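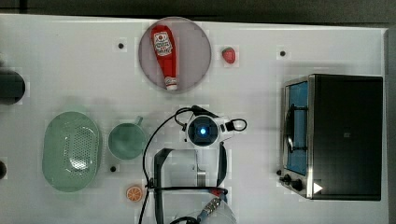

Ketchup and a strawberry, two regulars on any pretend menu.

My kitchen is closed on Tuesday. I don't mean the real one, where I burn rice most nights of the week. I mean the one on the rug in the front room, where my daughter runs a restaurant that has been in business since she was two and a half. Every Tuesday she flips a cardboard sign around and tells me to come back tomorrow, and every Tuesday I stand there with my imaginary coat on and feel a little bit rejected.

I've been eating at this place for two years. I have had the soup (always soup, why is it always soup?). I have had a birthday cake made of a sponge, a real sponge, the kind for dishes. I once got a bill for 700 dollars for a single egg, and when I complained I was told that the egg was from far away. So when I say that I've developed opinions about toy food, please understand that I earned them on my knees.

It started with a box from my mother's attic. She'd kept my own play food from when I was small, and it smelled like a basement, and I about cried over it. There was a pork chop in there! Who gives a toddler a pork chop? But I remembered the exact weight of it, and the place on the bone where I used to chew. I washed the whole lot in the sink and handed it over, and within a week the pork chop had become a telephone, then a boat, then a baby named Porky who needed a nap.

After that I got curious, and when I get curious I drive places. There's a toy shop in Gonedthorpe, an hour and change from us, with a back room that sells nothing but small groceries. I went for a look and stayed until they started turning off the lights. The shop carries 491 different pieces of pretend food. I know this because there's a handwritten number taped to the door, and the woman at the register told me they change it whenever something new comes in. Sushi! Tiny cans of beans! A leek! I have never in my life seen a child ask for a leek, but she said they sell out before the holidays.

The old stuff there is mostly by a company called Jodent, which made play food in hard, shiny plastic and stopped before I was in high school. Collectors love it. The colors are a bit off, with orange carrots that lean pink and a lettuce that looks like it's had bad news, and I find them completely charming. A full Jodent breakfast in the original tray was sitting in the glass case for more than I spend on actual breakfast in a season. I looked at it for a long while -- I won't say how long -- and then I bought a wooden pear.

The newer sets are another story. Grecu makes the felt ones, which are beautiful and which collect dog hair like it's their job. We have the Grecu ravioli. You can unbutton each one and put a little square of filling inside, and my daughter did that exactly once, and then she filled them all with beads. I still find the beads. I found one in my shoe at work.

And then there's Pliltitz, the ones with the pieces that stick together so you can slice them. If you have a kid, you know that sound, that little rip. I've heard it at six in the morning through a closed door. I've heard it in my dreams. The tomato has been cut so many times that the two halves have lost interest in each other, and she now holds it closed with a hair tie.

What I keep noticing, though, is how little any of it matters to the person in charge. I'd come home from Gonedthorpe with my careful pear and she'd say thank you, very politely, and go right back to cooking a pile of bottle caps. A friend of mine who taught preschool for 13 years told me her class went through an entire winter serving nothing but gravel. They had a lovely play kitchen right there. They wanted gravel. One kid had the good gravel and wouldn't share it, and there were meetings.

The waiting is the part I've come to like. Real restaurants make me itchy (I'm a phone checker, I'm a where's-our-bread person), but at hers I just sit. She mutters. She opens and closes the oven, a shoebox, maybe eight times. She comes out to tell me that they don't have any more noodles and would I like a shoe. Then she's gone again and I can hear her giving orders to a staff I can't see, and she's much harder on them than she is on me. I've heard her fire people back there. I've heard her hire them back.

She's in a phase now where everything has to be tasted properly. A quick smack of the lips won't do anymore. She watches my throat to make sure I swallow. Then comes the question -- "Do you like it or do you love it?" -- and I'd better love it, or the dish goes back to the shoebox and we start over with the hat and the menu and the whole greeting at the door.

Last week she raised her prices again. Soup is up to 500. I asked if that came with bread and she wrote something down on her pad for a very long time, tore it off, and handed it to me. It was a drawing of a horse. I left it as a tip.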